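보낸 사람: Saskia Sutcliffe
받는 사람: mekier-dev 메일링 리스트
제목: Re: [mekier-dev] 접촉 구간에서 전신 제어기 가중치 전환 시 손목 힘 튐 현상

Ingeborg Hämmerli 님이 금요일에 쓰신 글:
> Mekier 제어 스택을 9월 브랜치로 올린 뒤로 손이 고정된 물체에 닿는 순간
> 손목 힘 추정값이 크게 튑니다. 자유 공간에서 팔을 움직일 때는 이전
> 브랜치와 차이가 없습니다. 로그를 보면 플래너가 APPROACH에서 CONTACT로
> 넘어가는 주기에 QP의 손 위치 태스크 가중치가 한 번에 떨어지고, 같은
> 주기에 힘 태스크가 켜집니다.
>
> 질문은 두 가지입니다.
> (1) 가중치 전환을 보간하는 코드가 원래 있었는데 9월 브랜치에서 빠진
> 것인지, 아니면 설정으로 꺼져 있는 것인지요?
> (2) Tanner 쪽 접촉 판정이 너무 이른 것은 아닌지요? 제 로그에서는 손이
> 표면에 닿기 전에 CONTACT가 뜨는 경우가 13번 있었습니다.
>
> 힘 추정기 이득은 건드리지 않았습니다.

Ingeborg 님, 로그 잘 받았습니다. 두 질문 모두 맞는 방향이고, 원인도 두 개가 겹쳐 있습니다. 순서대로 답합니다.

(1) 가중치 보간

보간 코드는 남아 있습니다. 다만 9월 브랜치에서 태스크 관리자를 다시 쓰면서 전환 시간 파라미터의 이름이 바뀌었습니다. 예전 이름은 task_blend_time이고 지금은 transition.duration입니다. 예전 설정 파일을 그대로 읽으면 새 키가 없으므로 기본값 0이 들어가고, 결과적으로 한 주기 만에 계단 형태로 바뀝니다. 경고도 찍히지 않습니다. 이건 버그로 보고 패치를 올려 두었습니다. 예전 키가 발견되면 로더가 오류를 내고 종료합니다. 자동 변환은 넣지 않았습니다. 두 파라미터의 의미가 완전히 같지 않기 때문입니다. 예전 것은 가중치만 보간했고, 새 것은 가중치와 참조 가속도를 함께 보간합니다.

가중치만 보간하던 때에도 작은 튐은 있었습니다. 위치 태스크의 참조 가속도가 아직 목표점 쪽을 향하고 있는데 힘 태스크가 반대 방향을 요구하면, 가중치가 교차하는 구간에서 해가 한 번 꺾입니다. 지금 방식에서는 참조 가속도가 같이 0으로 내려가므로 꺾임이 거의 보이지 않습니다. 대신 전환 중에 위치 오차가 조금 남습니다. 손잡이처럼 폭이 좁은 대상에서는 이 오차가 문제가 될 수 있으니 duration을 무작정 늘리지 마십시오.

(2) 접촉 판정

Tanner의 접촉 판정은 두 신호를 씁니다. 하나는 관절 토크 잔차이고, 다른 하나는 깊이 영상에서 얻은 표면까지의 거리입니다. 둘 중 하나라도 임계값을 넘으면 CONTACT를 내보내는 것이 현재 기본값입니다. 보내 주신 로그에서 일찍 뜬 13건을 전부 재생해 보니 모두 거리 신호 쪽이었습니다. 토크 잔차는 그 시점에 잡음 수준입니다.

거리 신호가 틀리는 이유는 표면 재질로 보입니다. 광택이 있는 금속면이나 유리면에서는 깊이값이 비거나 뒤쪽 면의 값이 섞입니다. 표면 모델은 빈 영역을 이웃 값으로 채우는데, 이 채움이 모서리 근처에서 바깥쪽으로 부풀어 오릅니다. 모서리를 잡으러 가는 동작에서는 바로 그 부풀어 오른 면을 기준으로 거리를 재게 됩니다. 벽이나 책상 상판에 손을 대는 시험에서는 재현되지 않는 것도 이것으로 설명됩니다.

임시로는 contact.fusion을 any에서 all로 바꾸십시오. 두 신호가 모두 넘어야 CONTACT가 됩니다. 부작용은 판정 지연입니다. 접근 속도를 줄이지 않고 all로만 바꾸면 접촉 순간의 힘은 오히려 커질 수 있습니다. 접근 구간 마지막 5 cm에서 속도 상한을 따로 거는 옵션(approach.final_speed)이 있으니 같이 쓰십시오.

저희 쪽에서도 어제 오후에 냉장고 상단 칸의 앞쪽 가장자리를 대상으로 같은 설정을 돌렸습니다. 오른팔만 쓰고 왼팔은 자세 태스크로 내려 둔 조건입니다. 총 49회 시행했고, any에서 보이던 조기 판정은 all에서 2회로 줄었습니다. 남은 2회는 토크 잔차도 함께 넘은 경우이고, 팔꿈치 마찰 모델 오차로 추정하지만 아직 확인하지 못했습니다.
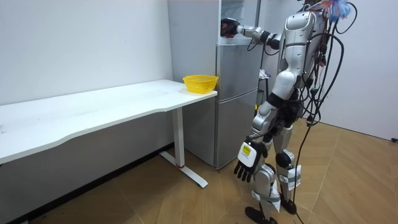
남은 문제는 균형 쪽입니다. 힘 태스크가 켜지면 손에서 받는 반력이 무게중심 태스크의 입력으로 들어가야 하는데, 현재 코드는 CONTACT 전환이 끝난 뒤에야 이 항을 더합니다. 전환 중에는 반력이 없는 것으로 계산합니다. duration이 짧을 때는 드러나지 않던 문제입니다. 보간을 제대로 켜면 그 시간만큼 무게중심 참조가 실제와 어긋나고, 발목이 뒤늦게 보정합니다. 어깨 높이에서 미는 힘은 발까지의 모멘트 팔이 길어서 허리 높이보다 영향이 큽니다.

수정안은 두 가지를 생각하고 있습니다.

A안: 반력 항에도 같은 보간 계수를 곱해 전환 시작부터 더한다. 구현은 간단합니다. 단점은 계수가 실제 힘과 무관하다는 점입니다.

B안: 추정된 힘을 저역 통과시켜 상태와 상관없이 항상 더한다. 물리적으로는 이쪽이 맞지만, 자유 공간에서 추정기 편향이 그대로 균형 제어에 들어갑니다. 팔에 걸리는 케이블 하중이 자세에 따라 변하면 그것도 외력으로 잡힙니다. 데드존이 필요하고, 데드존을 두면 작은 힘에서 A안과 비슷한 문제가 남습니다.

저는 우선 A안을 넣고 B안은 별도 브랜치에서 시험하자는 쪽입니다. Rarnano 시뮬레이터에서는 두 안의 차이가 잘 나타나지 않습니다. 시뮬레이터의 힘 추정기에 편향 모델이 없어서 B안이 실제보다 좋게 나옵니다. 시뮬레이션 결과만으로 B안을 고르지는 않았으면 합니다.

로그를 더 보내 주실 수 있다면 다음 항목이 필요합니다.

- 관절 토크 잔차 원본(필터 전). 지금 로그에는 필터 후 값만 있습니다.
- QP 풀이의 활성 제약 목록. 특히 손목 토크 한계가 전환 주기에 활성화되는지.
- 표면 모델을 갱신한 시각과 판정에 사용한 시각. 두 시계가 어긋나 있으면 (2)의 설명이 일부 틀릴 수 있습니다.
- transition.duration을 명시한 상태에서의 같은 동작.

마지막 항목은 패치를 적용하지 않아도 설정 파일만 고치면 됩니다. 재생 도구는 Sulwood 최신판을 쓰십시오. 이전 판은 상태 전환 이벤트를 한 주기 늦게 표시해서, 그래프에서 힘이 먼저 튀고 전환이 나중에 온 것처럼 보입니다. 저도 처음에 이것 때문에 추정기를 의심했습니다.

패치 리뷰는 리스트에서 받겠습니다. 로더 변경과 반력 항 변경은 서로 독립이므로 따로 봐 주셔도 됩니다.

Saskia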